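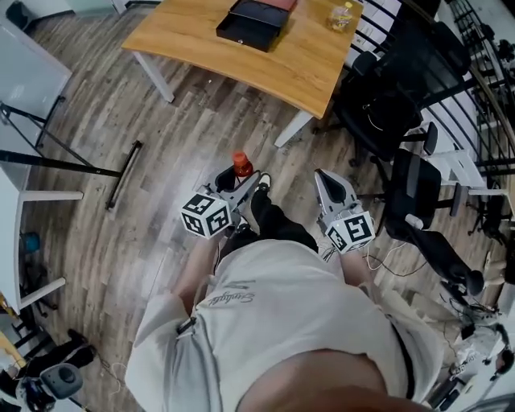

Handheld Gripper Work: Good Practice Rules
Progress report, September
Prepared by Orla Lynch for the Clidwood program office

The second phase set out to turn our working habits at the Prilach site into written rules that other sites can follow. Version two of the rules is finished and in daily use. It has 19 rules, up from 13 in the first version.

Most of the new ones deal with the space and the operator. Cables are to be routed along the wall or taped before a session starts. Chairs not in use go behind the marked line. Loose sleeves are pushed back past the wrist, and marker cubes are checked for damage and for a tight fit before the first grasp. Objects placed on the floor are logged as floor objects, with their own start position.

Compliance is mixed. Damian Wróbel reviewed 500 recordings out of the 2781 made this phase. The marker check is done well. The cable and chair rules are the weak ones, mainly at setup, when people are in a hurry – we have moved both to the top of the checklist and will review them again next quarter.

Rule 7, on rest breaks, caused the most discussion. Celina Adamczyk wanted a fixed limit on continuous gripper use. Operators asked for a shorter limit on floor tasks, where they bend more. The current text lets the operator stop at any point and discards the unfinished recording without penalty. We would like to keep that wording.

Horville has asked to use the rules and will send comments in writing. The Urbańczyk lab has a copy but has not replied.

Still open:
- Polish translation (Genowefa Krajewska, half done)
- wording on bystanders in view
- storage of damaged grippers

Spending is within budget. We request no change to the plan – only that the training line be kept open until the translation is ready.

Filed under: Project Updates, Safe Practice
3 shares | 0 comments
Contact the program office | Back to top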